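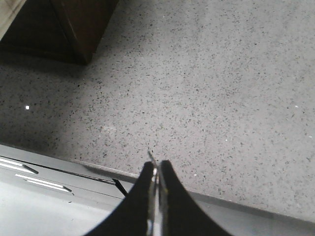 Saturday talk, Brimness branch library, community room (1696 Huder Road, the side door by the bike rack). Doors at 10:30, start when people have found their coffee. Handout is 2 pages, stapled, on the chair nearest the door.

## Opening

Good morning, and thank you all for coming out in January, when a sensible person would still be in slippers. My name is Bảo Tiêu and I'm going to talk for a good while about kitchen counters, and in particular about the small things that end up on them and stay there.

*(Wait for the latecomers. Say hello to the Võ family if they made it.)*

The invitation went to 279 addresses in the neighborhood newsletter, and I'd like to thank whoever wrote the headline, because "Where Did the Scissors Go?" is a much better title than the one I sent in. Mine was "Small-Item Storage at Counter Height." I still think it has a certain dignity, but I can see who won.

How many of you have a drawer at home that you have to shut with your hip? *(Hands. Let them laugh and look at each other.)* I had one for years. Birthday candles, takeout menus, a tape measure, keys to a door we no longer own. Every time I wanted one thing I had to meet all the others first, and I'm a chatty person, but at six in the evening with rice on the stove I don't want to be introduced to a bag of rubber bands.

## Part one: the things you reach for

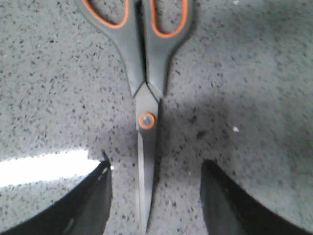

My first suggestion is to spend a week noticing what you really pick up. Don't move anything yet, don't buy anything, please don't go and get baskets. Just put a scrap of paper on the fridge and write down the small things you reach for. In my house the list was short and the scissors were at the top of it every single day – herbs, parcels, the corner of a bag of noodles, a loose thread on somebody's sleeve. A pair like these, dark gray handles with a bit of orange inside the finger loops, is a lovely thing to own on a gray speckled counter, as that orange catches your eye when the rest of the tool would quite happily blend in. If you're ever choosing between two pairs and one of them has a bright color on it somewhere, take the bright one home.

*(Ask: what was the last thing you hunted for in your kitchen? Take three or four answers, no more, or we'll be here until lunch. Somebody will say the lid.)*

Once you have your list, draw a line under the daily things. Those get the good spots, the ones you can reach while standing where you normally stand. Everything used once a month can live lower down or farther off, and the birthday candles can go on a high shelf and be fetched with some ceremony.

A word on scissors in particular. Close them before you set them down, and if they live in a drawer, lay them with the handles toward you. I learned this from my aunt, who could find anything in her kitchen with the lights off and was rather proud of it. If there are small children in the house you'll want a higher spot or a latch, and I'm happy to talk about that one on one afterward.

## Part two: one drawer, on the counter

My second suggestion surprises people who have come to hear me say "clear every surface." I don't mind a thing standing on the counter if it earns the space. A little drawer unit is the one I recommend most often. You can see into it without bending, and you can pull it open with one finger while the other hand is holding a dripping spoon. It also moves with you if you rent, as I did for a long time.
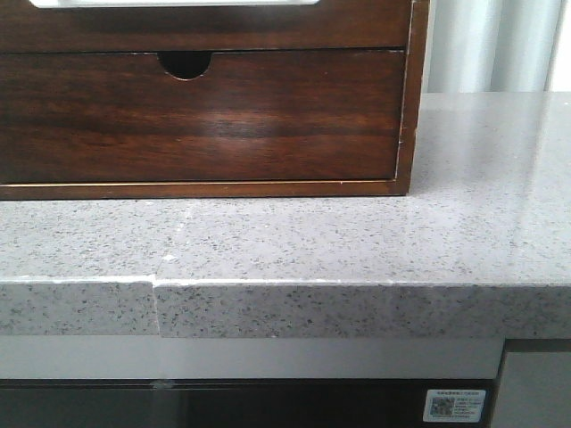

*Wooden drawer unit on the counter: wide front, half-round finger pull at the top.*

Things to say while this one is up, in any order:

- I like a cutout for a pull. There's no knob to snag an apron pocket on, and no screw to come loose.
- One wide drawer suits long tools. Scissors, a rolling thermometer case, chopsticks, the good pencil. Narrow drawers look charming in the store, and then nothing fits unless you turn it sideways.
- Dark wood with a glossy finish will show you its glare and its fingerprints. A soft cloth, wrung out well, then a dry one. I do mine while the kettle boils.
- Leave some clear counter in front. You need somewhere to put down whatever you've just taken out, and it's nice to be able to wipe along the edge in one go.

*(If someone asks where to buy one: Rirora on the main street sometimes has secondhand ones, and they let you take the drawer out and look at the joints. Check that it slides when it's full as well as when it's empty. Bring a can of beans in your bag and try it, they know me there and they won't mind.)*

Speckled counters, since somebody always brings them up. I love them and I'm a bit wary of them. They forgive crumbs wonderfully, so wonderfully that you stop seeing crumbs at all. Get your head down low and look across the surface toward the window, and every little white chip or grain of salt will show itself. I do this before guests come. My husband does it too now, and the pair of us must look very odd from the street.

## Part three: trying it

*(Trays out. Each table gets a mixed pile and a shoebox lid to stand in for the drawer. Ten minutes, then swap tables.)*

Please sort your pile into daily, monthly and "why." Talk to the person next to you while you do it, particularly if you don't know them. There's no wrong answer, although there will be arguments about the melon baller, and I'd like to hear them.

*(Walk around. Don't fix people's trays. Refill the tea. Trays go back in the blue crate, lids on top, and the room has to be locked by 12:30.)*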